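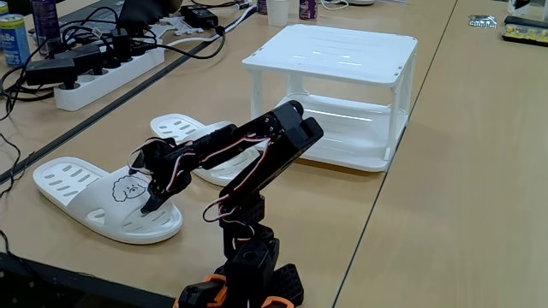 *Robot arm and white slipper on a light wood table*

# Old 401(k) with $311 in it. Cash it out or roll it over?

**Category:** Retirement accounts > Leaving a job

I worked at Vildale for most of a year, long enough to learn the coffee machine and get enrolled in the retirement plan without doing anything. Then I left. I assumed the money would sit there growing into a fortune. What has grown is the mail.

The plan is run by a company called Trokitach, and they have written to tell me my balance is $311 and that I have to choose one of these by the end of December:

- a direct rollover to an IRA or another employer's plan
- a check made out to me, "less applicable withholding"
- nothing, in which case they send me the check anyway

I have a Roth IRA at Cuautle Credit Union that I put money in when I remember it exists. I also have a 401(k) at my current job, and the HR person there says it accepts rollovers but said it in the voice of someone hoping I wouldn't.

To make it more fun, while looking for my login I found an even older account, from a summer job, at Plistley. That one has $139 in it. I have no memory of signing up and the address on it is two apartments ago.

All of it was regular pre-tax money as far as I can tell. I'm in my thirties, so the big retirement party is a ways off. Is there any reason not to take the checks and buy groceries? And if I take the check and change my mind, am I stuck?

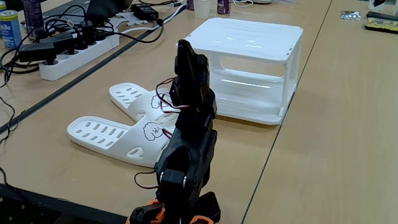 I know these are not sums that move markets. I'd just like to stop getting envelopes, and I'd like to not get a different kind of envelope from the IRS.

---

## Answer 1 (marked helpful by the person who asked)

You can take the cash. It's legal, it's your money, and people do it all the time. It just costs more than the letter makes it sound.

A check made out to you from a 401(k) normally has 20 percent held back for federal tax before it leaves the building. That's a deposit toward your tax bill and may or may not match what you owe. The whole $311 counts as income this year, and because you're under 59 and a half there's usually an extra ten percent tax on top, which the withholding wasn't designed to cover. Your state may want a word too.

The Plistley one may arrive with nothing held back. Plans generally don't have to withhold on payouts under $200. It's still taxable, so don't celebrate.

If you take the check and regret it, you have 60 days from when you receive it to put the money in an IRA or a plan that will have it. The annoying part: to make the whole thing a rollover you have to deposit the whole $311, including the piece that was withheld, out of your own pocket. You get credit for the withheld part when you file. So you'd be lending the government money for a few months in exchange for the experience.

What I'd do is a direct rollover into your current 401(k). One form, no tax, nothing withheld. The steps:

1. Ask your current plan (the plan's phone line, leave poor HR alone) for its rollover instructions and exactly how the check should be made out.
2. Give that wording to Trokitach. It'll be something like the new plan's name "FBO" and your name.
3. If they mail that check to you, don't panic. It's still a direct rollover. Forward it and don't try to deposit it at your bank.
4. Keep the 1099-R that shows up early next year. It should have code G in box 7. You still report it, the taxable amount is just zero. 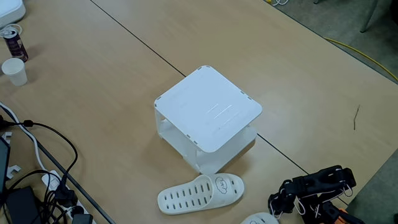
Then do the same with Plistley, after you've changed your address with them. Do that first or your check will go live two apartments ago.

One warning on the Cuautle account. It's a Roth and your old money is pre-tax, so moving it there is a conversion and gets taxed as income. At this size it's hardly a tragedy, and there's no ten percent extra if it all goes in, but you should do it on purpose.

## Answer 2

Take the money. $311 is a tire. By the time you've been on hold with two companies you've made less than minimum wage.

## Answer 3

Agree with Answer 1 mostly. I'd add to check the fees before you dawdle. Mine had a quarterly charge for former employees and an account I'd ignored had quietly eaten itself down to lunch money. If Plistley does that, the decision gets made for you.

Also ask whether either one has a distribution fee. Some do, some only charge it on a payout and not on a rollover, and the person on the phone won't bring it up - the fee schedule will, usually near the back.

**Comment from the person who asked:** Called Trokitach. They need the form by fax. I am looking for a fax machine.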